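Notebook, cell 2, kitting bench
November, started 7:40

Carrying on from the last entry. Whiteley want the kitting bench to run half on the arm by the end of the month, so I spent the morning on the recipe and the afternoon with the people who work the bench. Both took longer than planned.

Recipe first. The pick order file from Lallix still had the old tray map in it, the one with the returns lane on the left. Replaced it with the one from the server and set the approach height back to what we had before the update. Saved as a new version so the old one can be loaded from the panel if the night shift needs it. Olari is the job name on the panel, don't look for "kitting", it was renamed and the printed sheet by the door is out of date. I'll print a new one.

Speed is at 50 percent and stays there until the guarding sign-off. I know the figure in the plan is higher. The plan was written before we decided people would load from the same side the arm works from.

Things still open on the bench:
Stop button on the loading side is too low for anyone on a stool. Moving it needs a longer cable, ordered.
The panel times out after 12 minutes and asks for a supervisor code. Supervisors are sick of it. Asked Lallix for the setting.
Fault 967 shows up as a number with no text. It means the arm was paused by hand and then not released. Written on tape and stuck to the panel for now.

Shape block work is going on the maple board, same as before, with the arm coming down from overhead and the colored blocks laid out on the wood. I like it for training because people can see right away which piece is meant, and a wrong one costs us no stock. The stars and the heart are good for talking about orientation. A cylinder stood upright looks the same whichever way you turn it, so it teaches very little on that point.
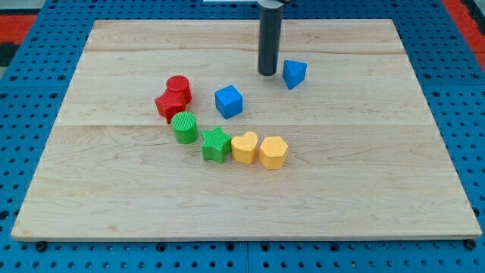

Paraschiva Matei wrote back on the shared page that the blocks are fine for a first hour but the bench doesn't pack blocks, and that what her people want to know is who gets blamed when a kit goes out short. At present the packer's initials go on the slip. If the arm fills half the kit, do the initials still mean the same thing? She would like that settled before anyone is asked to sign.

Fair point and I had no answer for it. I had been treating the slip as a paperwork item. Went and looked at how it is used: the initials go into the error log, and the error log is read at the monthly reviews. So it does matter to people. Proposal, to be agreed with the shift leads: the slip gets two lines, one for the automatic part with the job version printed on it, one for the hand part with initials. Short kits get traced to a line first. I don't want a packer initialing for parts they never touched.

Afternoon, talked with the 6 people on days. Notes as I took them, not in order.

The walking is what they won't miss. Fetching from the back racks is the part that hurts by the end of a shift, and the new layout takes most of it away.

Several said the bench used to be where you could talk. With the arm in the middle you stand at one end or the other. I hadn't thought of this at all. We could turn the second table so that two people face each other across the corner. It would cost us some floor space by the label printer. Will sketch it.

Rotation: the worry is that one person becomes "the robot person" and the rest are left with wrapping. Agreed with that worry. Everyone on the bench gets the panel training, including the part-timers, and the rota moves people between loading, checking and wrapping through the shift. Need this in writing from Whiteley, not only from me.

Pay grade came up. Loading and clearing faults is more than the current job description says. Passed it upstairs with the fault list attached so they can see what we're asking people to do. No reply by the time I left.

One question I couldn't answer was whether the arm is meant to replace the two temps who finish after the season. I said I didn't know and would ask. I have asked.

Saleris site runs a similar bench and has had theirs longer. Their lead offered a visit. I'd like to send packers on it instead of engineers – they will ask better questions about breaks, noise and who gets called when it stops.

For tomorrow: print the panel sheet, sketch the table turn, chase the cable. Leave job Olari loaded, speed as it is. If 967 comes up, release the pause on the panel and restart from the current step, not from the top.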